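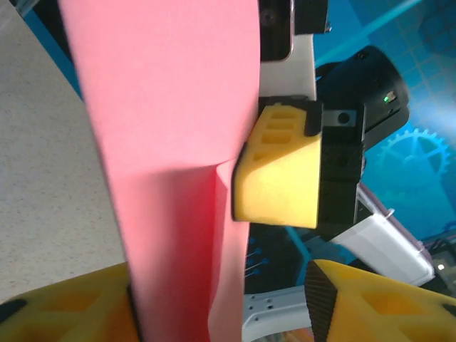

Kirken finger and pad kit, reviewed on a two-arm bench cell

I've been putting off writing this one up until the kit had been through a proper stretch of work, and I'm glad I waited. The short version is that I love these fingers. The longer version has some grumbling about screws in it.

Our cell is a small enclosed one, two white arms side by side on an extrusion rail, each with a camera at the wrist. I look after the mechanical side of it, so anything that comes loose, wears smooth or gets plugged in backwards ends up with me. The old fingers were flat, hard and fine for blocks. Give them paper and they were hopeless. A sheet would slip out the moment the second arm touched it, and then you'd spend the afternoon fiddling with grip force when the fingers were the trouble all along.

The Kirken kit is yellow plastic fingers with black textured pads for the inner faces. Ours cost $79 with 4 fingers in the box, enough for both arms, plus screws and a folded instruction sheet that is better than it needs to be. I bought ours through Pridholm (paid for it like anybody else) and it came well packed.

Fitting

Allow an evening for the first arm and much less for the second. The order that worked for me:

Power down and support the arm before you undo anything. Ours will sag onto the table otherwise.
Open the gripper by hand as far as it goes.
Take the old fingers off one at a time and keep the screws separate from the new ones. They look the same and they aren't the same length!
Start every screw before tightening any of them.
Close the gripper slowly by hand and look along the pads. They should meet along the whole face. If they touch at the tip first, back the mount off and try again.
Power up, re-zero the gripper, and only then let it close under its own steam.

My one real complaint is the screws. They're soft, and the driver cammed out of 2 of them on the first arm. I've swapped the lot for better ones from the parts drawer and had no bother since. Kirken, if you're reading, please spend the extra few cents.

The wedge shape at the tip is what sold me. You can bring it in against the side of a standing sheet and push a crease into it while the other arm has hold of the paper, and there's enough flat there to do it without poking a hole. It does want a gentle approach. Come in too fast and the paper just buckles wherever it fancies, so I drop the speed right down for the last bit of travel.

Checking the wrist view

New fingers mean a new view from the wrist camera, and I nearly skipped this. Don't! Open the gripper all the way over the bench and see what you've got. I like both pads showing in the bottom corners with a good wide stretch of table between them, and the two tips sitting close to level with each other. If one finger is well above the other, the mount is crooked or the camera is, and it's quicker to sort out now than after a day of odd grasps.

Pay attention to the shadow too. The arm throws a soft grey one onto the speckled floor, and its position changes with the lights and the pose. The yellow holds up nicely either way, and I find it much easier to pick out against the pale surface than the fingers we had before. Save a view once you're happy and compare against it whenever something gets bumped.

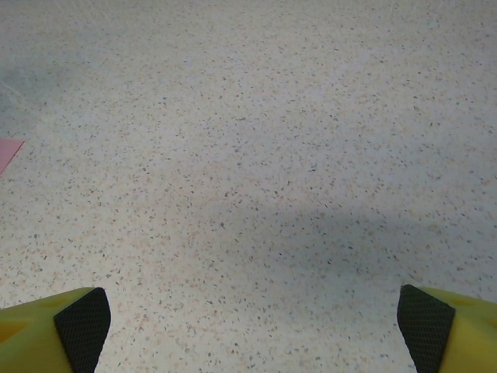 Looking after the pads

The fine texture is where all the grip comes from, and it also collects paper dust like you wouldn't believe. A dry toothbrush gets most of it out. After that I use a barely damp cloth and let the pads sit open until they're dry. I tried a Sikar cleaning wipe once and wouldn't again, it left a film that made the paper slide.

Things I look at each time I clean:

Pad edges, for any lifting at the top corner.
Mount screws, nipped up by hand and no more than that.
Cable slack above the wrist. Ours are purple and loop up over the joints, and a loop that's fine in the middle of the table can get tight out at the far reach.
The connector boards down by the base plates. Lights on, nothing tugging.

I keep our grip force limit at 80 in the controller settings for the block jobs and bring it well down for paper. The pads grip so much better than bare plastic that I could have gone lower on the blocks as well, and probably will.

Two arms close together

The bit I was most nervous about was clearance. These fingers are chunkier than the old set, and when both grippers come in over the same small thing from either side there isn't much daylight left. I stepped through the approach at crawl speed with a hand on the stop, and ended up moving one arm's waiting pose back a touch. After that, no worries at all.

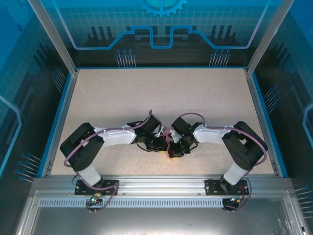

Both arms in over the centre of the table, one gripper from each side.

Against the Varela set

I had a Varela set on loan before these. Nicely made, slimmer, and they'd be my pick for reaching into trays. The pads are smooth, though, and for paper I'd take the Kirken ones every time. They're also a good deal easier to get a driver onto.

Would I buy the kit again? Yes, and I've got a second one on the list for November so there are spares in the cupboard. Buy decent screws on the same order.

Related reviews
Varela slim fingers: a month of tray picking
Cable clips for small arms, the good and the brittle
Sikar bench wipes and what they leave behind
Ordering small parts from Pridholm

Last updated: 2022-09-28

Contact | Copyright, all rights reserved | Back to top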